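Gripper weekend, part whatever

Friday, October 16, 2020

Quick one because I have to be up early. I said I'd write up the gripper comparison and I keep not doing it, so, notes. Mostly unedited.

Background if you missed the last post: the arm stays, the hand is up for grabs. Three candidates, all in sim for now, because I'm not spending real money until I've broken them for free. The Brullden two-finger, which is what I've been running since January. The Shen, same idea but curved fingers with a soft pad. And the Susik, three fingers, looks fantastic, more on that in a minute.

Same controller for all three. Same wrist camera, same spot on the wrist. That part took me longer than anything else. The mounts are all different depths so the camera ends up seeing a different amount of finger with each one, and if you don't fix that you're comparing views and calling it grippers. Did exactly that for a whole evening. Threw it all out.

Brullden first. Flat paddle fingers, dead simple, parallel jaw. Boring in a good way. Ran 131 grasps on the small stuff (blocks, cans, the mug that everybody uses) and it dropped 7. Fine by me. Most of those were the mug, where one finger goes inside and the other catches the handle and the whole thing spins out. I could fix it with a better approach angle. Haven't.

Where it gets ugly is big objects. Anything wider than the jaws it can only take by a rim or an edge, and for that you need the wrist lined up really well, and the wrist camera is no help at all once you're close. You get one giant slab of color and have to guess which way it's tilted.

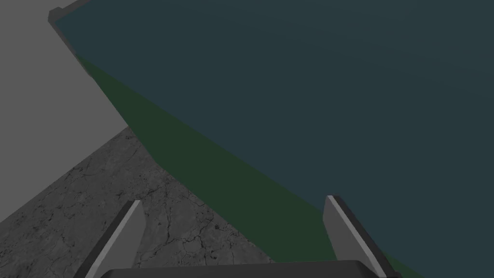
So I tried backing the camera off along the wrist, and that helps with the edge but then you lose the fingertips, and I want the fingertips. Tried a wider lens instead. Better! Except the policy I'd trained on the narrow one got totally confused and drove straight into the floor, over and over. My fault, should of retrained. Left it going overnight, came back to 51 episodes of floor.

Ended up adding a second camera, fixed, off to the side, looking at the whole workspace. I know, I know. Colton Melnyk told me to do that in the first place and I argued with him for most of a lunch. The fixed view gets you close, the wrist view does the last bit. Big objects went from hopeless to sort of ok.

Shen next. I wanted to love this one. The curved fingers are great on cans and round things generally, they kind of pull the object in to the middle. Flat edges, no. The curve means you only touch along a line and the object pivots. Contact settings matter a ton too, I changed the pad friction a little and got what felt like a different gripper. Which makes me not trust any of my numbers for it, so I'm not posting them. Real pads wear anyway.

Susik. Three fingers. Ok so it grabs balls beautifully. Grabs the mug, even. But the sim slows to a crawl with all those joints, and the controller had to be hacked to treat two of the fingers as one, at which point why do I have three. Also it's huge. It won't go in sideways next to a wall, you have to come from the top, and half my tasks don't have a top you can get at. Parked for now.

Things I'd do differently:

Fix the camera before touching anything else.
Log gripper width at every step. I wasn't, and when a grasp failed I couldn't tell if it had closed on air or slipped.
Slow the last bit of the approach way down. Half speed made more difference than swapping hands did.
Name files properly. "test_new_new2" is not a name.

Jianguo Cao asked in the comments last time whether I render with textures on everything. Nope. Textured floor, flat colors on pretty much all the rest. Faster, and I figured it would be good enough. Not so sure now. Flat color up close is really hard to read, for me too, never mind the network. I'm going to put a cheap noise texture on the large objects and rerun the edge grasps, see if it moves anything.

Also someone asked about Zuvulia, the controller package. Yes I'm still using it, yes the docs are still bad. The impedance mode is worth the pain. Start with stiffness way lower than you think. I had mine at 2,000 and it was basically hitting things.

For now the Brullden stays on. If the texture thing works I'll post the plots, if it doesn't I'll probably post them anyway. Camera mount file is going up tomorow once I clean it up. Bed.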